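The Closing of Veta

Final Report of the Registrar

The Registry of Veta was established in the second season of Kotix to record the founding, merger and loss of towns on the server of that name. It has never had any power to start or stop a war. This report is submitted under the charter, which requires the Registrar to give an account of the server at the end of its service.

Notice of closure was received in October. It appeared in the game's mail window between an offer on lumber and a reminder to collect the daily chest. Players were told that Veta would be switched off at midnight, twelve days later, and that unspent gems could be moved to another server. Towns could not be moved.

At the time of the notice the Registry listed 862 towns. Of these, 369 had been visited by their owners within the season. The remainder stood as they had been left, with full storehouses and walls half upgraded, and had been raided so often that their farms were treated as common land.
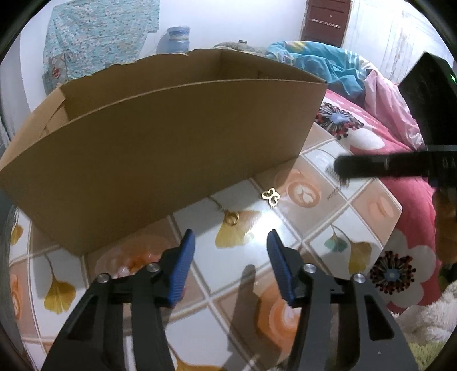 Conduct of the Alliances

The Registry had expected disorder. The two largest alliances, Cernside and McGrath, had been at war for eight seasons over a river crossing that gave a small bonus to grain. Both had armies in the field when the notice came. On the first evening Cernside attacked the crossing and took it. On the second, McGrath took it back. The losses were entered in the usual manner.

On the third evening no attack was recorded. The Registrar wrote to both alliances to ask whether a truce had been signed, as a truce must be filed within one day. McGrath replied that there was no truce. Its members had simply been busy. Cernside did not reply, but a party of its engineers was seen that night in the abandoned towns along the eastern road, finishing the walls.

The Registry had no form for this. Under the charter a town may be repaired only by its owner or by an ally, and the owners of these towns were absent, some of them since the first winter event. The Registrar considered the matter and entered each repair as a gift of stone. By the end of the week McGrath had begun at the western end of the same road. Its builders worked at the slow rate, having spent their gems on cavalry.

A complaint was received from a player in the hill district, who stated that her walls had been raised to the top level without her consent and that she had preferred them low. The Registrar asked whether she wished them returned to their former state. She withdrew the complaint and asked for the names of the builders. These were supplied.

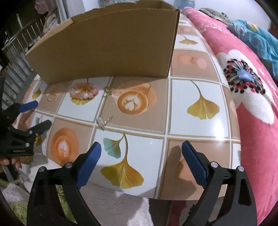
The two parties met at the crossing on the last evening, a little before eleven. The Registrar attended in an official capacity, with one scout and a cart. There was a delay while each side waited for the other to speak in the public channel. A captain of McGrath then asked what Cernside had wanted with the grain bonus, given that Cernside had always traded in fish. The captain of Cernside answered that she did not know. She had joined in the fourth season, and the war had been there already.

The crossing was entered in the name of both alliances. The software permits only one owner, so the Registry's own book should be preferred to the map on this point.

At five minutes to midnight the Registrar opened the book to new foundings, in case there were any. One town was founded. It consisted of a hall and a well, and its owner had been playing for less than an hour. It was given the next number and a plot beside the road, and the builders of both alliances sent it stone until the connection closed.

Filed by the Registrar of Veta.

Related stories
The Toll Keeper's Appeal
Minutes of the Dragon Subcommittee
A Correction to the Map of Cernside
Lost Property at the Arena Gate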